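Why did the robot drop the bowl?
Science pages for young readers, 19 Jul 2020

Everybody drops things. Maybe you dropped a cup when your hands were full of soap. Robots drop things too, and when it happens, people must find out why. In this story the robot did not break down. All its motors were good. And still a bowl went to the floor.

The robot works in a test room in the town of Amunholm. The people there call it Humeck. It has one arm, and at the end of the arm is a gripper. A gripper is the robot's hand, but it has only fingers and no palm. The job of Humeck is to learn kitchen work, for example to take a bowl and put it in another place.

Holding is harder than it looks

Take a bowl from your kitchen (a plastic one, please!). Hold it by the rim with your thumb and one finger. Now turn it slowly. Do you feel how it wants to swing? Your skin feels this small movement very early, and your fingers press a little more. You do not even think about it.

Humeck has no skin. It has a number. The number says how strong the fingers must press. If the number is too small, the bowl slides. If the number is too big, the bowl can bend or crack. So the people must choose a number between these two.

What went wrong

For many days everything was fine. Humeck picked up the bowl 600 times and the grip held. Then the team asked the arm to move faster. On try number 69 with the new speed, the arm stopped suddenly, the bowl slid out of the fingers and flew over the edge of the table.

Why? You know the reason already if you ever stood in a bus. When the bus brakes, your body wants to go on moving. The bowl also wanted to go on moving. The fingers pressed with the same force as before, and for a fast arm this force was not enough.

There was a second problem, and this one was more serious. Humeck did not notice that the bowl was gone. It went on to the next place, opened its fingers, and put down nothing at all. A robot which does not know that its hand is empty can make a bigger mess later.

How they repaired it

First, the arm now slows down softly before it stops. Second, the program has a check, which the team named Bristanari. It looks at how far the fingers are closed. With a bowl between them, they cannot close all the way. If they close completely, the bowl is lost, and the arm must stop and wait for a person. 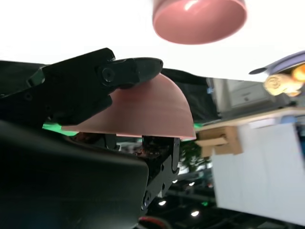
A pink bowl held by its rim between two black gripper fingers.

After the repair they made 2,000 new tries. The bowl still slipped sometimes — no grip is perfect — but each time the arm stopped and waited.

A rule for people

When a robot drops something, do not run to catch it! The arm may still be moving, and it is stronger than you. At Amunholm everybody stays behind the yellow line until the arm is switched off. Only then somebody may go and pick up the bowl.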